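3.2 Counter layout and surface wear

The second part of the Urngate project dealt with the vanity area, where small items compete for space with the sink. A fixed layout was drawn up first, then checked against the clear space left in front of the basin. The basin is undermount, so there is no raised rim to stop objects from sliding in. This made the front strip the least suitable place for storage, although it is where most users put things down.
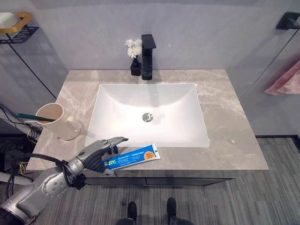
Figure 6. Vanity counter with toothbrush cup at left and toothpaste tube in front of the sink.

The cup was assigned to the front-left corner and the vase to the left of the faucet. The tube had no assigned position in Layout 4 – it was left lying flat, label up.

Wiping time was logged in May over 300 cleanings. Layouts with a loose tube took longer, almost entirely due to lifting and replacing it. Veining in the stone hid dried paste on the pale areas, and these spots were missed more often than those near the drain. A wall-mounted holder from Plaroteck was considered but not tested.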